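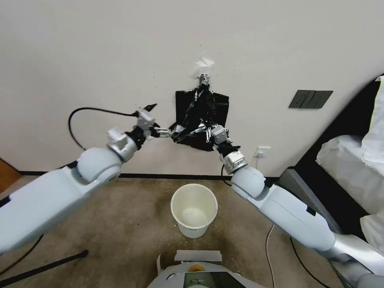 Setico singles, January buy list. 81 cards tracked, 44 still under bulk price.

Moges reprints are the main risk. Anything already in two precons gets skipped, whatever the Commander demand.
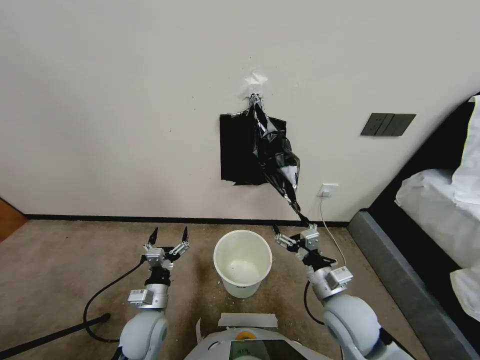 Black bag against the white wall.

Foils: the spread over non-foil is about 2x. Not worth it unless the colour shift is clean. Cube owners will pay, Modern players won't.

Pustus listings went from 659 copies to a lot fewer. Could be one buyer. I'd wait for a restock before calling it a spike. 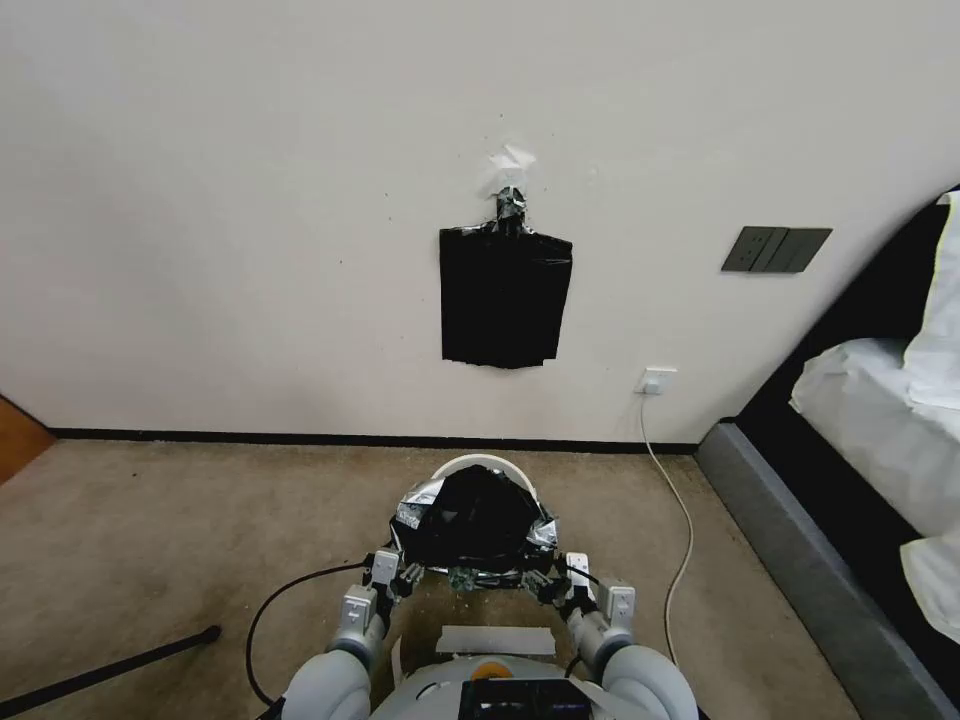

Wonen: Does that count include played copies?

Near mint only. Played stock hasn't moved.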